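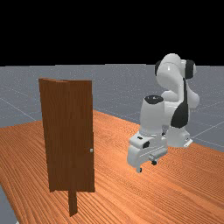 A brown wooden door on an orange wood-grain tabletop.

How to quiet a squeaky door hinge

My bedroom door announced every trip to the bathroom for most of a winter. I finally fixed it in March, in less time than I'd spent complaining to my neighbor Teguh Menon.

You need a hammer, a nail, an old rag and some petroleum jelly. Skip the cooking spray. It works until it turns into glue.

1. Close the door. With all the pins in and the door shut, it has nowhere to fall.

2. Start with the bottom hinge. Set the nail under the pin and tap upward until the head lifts, then pull it out.

3. Wipe off the black gunk. If the pin is rusty, rub it with steel wool.

4. Smear on a thin coat of jelly, drop the pin back in and tap it down. Do the next hinge.

5. Swing the door 2 or 3 times and wipe up whatever oozes out.

Still squeaking? Check for loose screws. Mine had one hanging on out of habit.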